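Bench Rules for Two-Arm Stations: Frequently Asked Questions
Mernville Shared Robotics Shop 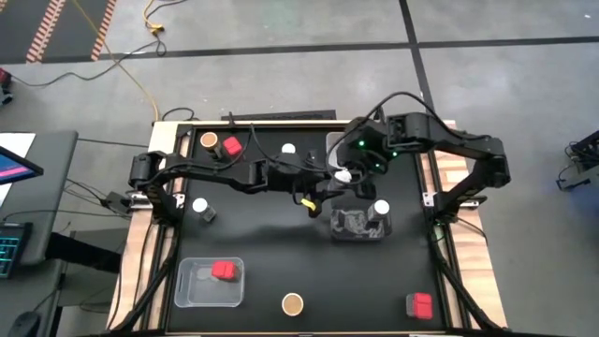
Most of our rules were written the afternoon after someone broke one. They cover every two-arm station in the building, and you agree to them when you book a slot. We get the most mail about the tabletop layout, so let's start there. Jars and bins go on the black surface between the rails, and the wooden strips along the left and right edges are not a shelf, however much they look like one. Lids face up, so an operator can tell a red one from a white one before sending an arm after it.

Can I reach in while the arms are holding still?
No. Holding still is something arms do right up until they don't. Press stop, wait 5 seconds, then reach.

The lights on the arm are green. Does that mean it's safe?
It means the arm has power. You may draw your own conclusions about whether a powered arm is safer than an unpowered one.

Where do I stand?
Outside the striped tape. The tape has no magical properties and will not stop you, which is why we also wrote it down.

How fast can I run?
New users are capped at 70 percent speed. The cap comes off after 2 clean sessions. Dropping a jar does not spoil a session. Dropping a jar and putting it back without telling us does.

May I use glass?
Clear plastic only. We used to allow glass on request, and then we got a request.

What about liquids?
Ask first. The answer is still no, but we like to be asked.

Do I have to fill in the log?
Yes, all of it. Entry 536 reads, in full, "weird noise." Please aim higher. We need the station, the time, what the arm was doing and which joint you suspect.

Can I reroute a cable that's in my way?
Not on the arms. Those loops have slack in them on purpose, and a tidy cable is a short cable once the elbow bends. Cables on the floor may be moved if you put them back.

My home shop in Davden does it differently. Can I follow their rules?
In Davden, certainly.

Who do I write to about an exception?
The Gautier Street office reads exception requests on the first working day of the month. Stations running Pranus software need a separate form, available at the same desk.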